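Wipe the tray before you put it away

I have washed up in shared kitchens for 20 years, and my complaint is always the same one. People clear the cups, wipe the table and leave the tray. It goes back on its shelf with sugar in the corners, and the next person carries clean cups on it.

Martim Guerreiro, who shared an office with me at Cordeiro, thought a tray only needed rinsing once a month. We argued about it for most of one August. His case was that nobody eats off a tray. Mine was that they do, the moment a biscuit slides off the plate.

A quick wipe takes 15 seconds. Tip the tray so you can see into it, and go round the rim as well as the flat part. Any soft cloth will do. I prefer something with a bit of pile, and old fleece is as good as anything sold for the job.
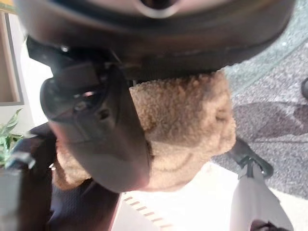
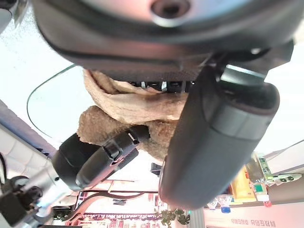
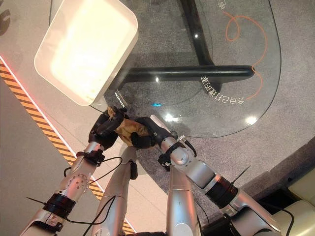

Glass tables are a separate job

A glass top shows everything, so it tends to get done first and with too much spray. I would leave it until last and use a different cloth. Crumbs picked up from a tray will only be dragged over the glass.

Fadi Haddad disagrees and does his table first, on the grounds that he needs somewhere clean to set the tray down. I can see the sense in that if the kitchen is small. He still has to go back over it afterwards, and I would sooner do it once.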